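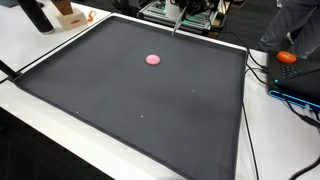 March 10, 2023 - bench 2, tray cell, notes on house rules

Tray and one pink puck. Spent the session on the written rules and not so much on the task itself. Tariq Durrani wants them on one page before Curkavell send their people over. Current version is four pages and repeats itself.

Rules as they stand after today:

Start state. One puck in the tray, nothing else. Puck lies flat. Operator says "clear" out loud before enabling motion, and waits for an answer if someone else is in the room. Saying it to yourself counts as saying it.

Speed. Cap stays at 18 percent whenever a person is within reach of the table. Full speed only with the room agreed beforehand and written in the log. The old sheet says "low speed", which everybody reads differently. Crossed out.

Standing room. Legs on the far side of the table are the usual problem. People walk up to look at the laptop screen and end up beside the arm. Proposed: tape line on the floor, observers behind it. Tariq says tape gets ignored within a week. Maybe so, still want it.

Cables. Three black ones over on the laptop side, one of them along the tray rim. Rule says "tidy", again means nothing. New wording: no cable may touch the tray, none may hang where a knee can catch it. By that wording I'd fail our own bench right now. Clips to be ordered from Adport.

Loose items. Bottle-shaped things, blocks, small orange bits on the side table - all fine on the side table, never on the tray table. Drinks out of the cell altogether, this was in the September version and somehow got dropped. Put back.

Tray floor. Wipe before each batch. There are tiny white specks on it and I don't want to argue later about wether they matter. Dry cloth only.

Fingertip over the rim. Needs its own line. Descending near the lip is where we're most likely to bend a finger. Set a keep-out strip of 13 mm inside the rim, planner has to refuse any target in it. Figueroa cell uses a wider one but their tray is deeper.

Logging. Every stop gets a line, including the boring ones. Cycle count at each stop. Fingers get inspected at 3000 cycles or after any contact with the rim, whichever is first.

Not settled:
- who may reset after a stop, just the operator or anyone trained
- base has exposed boards, Zondale checklist asks for a cover. Cover blocks our view of the green lights. Ask if a clear one is acceptable
- do we re-sign the sheet when the gripper changes? I say yes

Typed version to Tariq tomorow, then print and pin by the door.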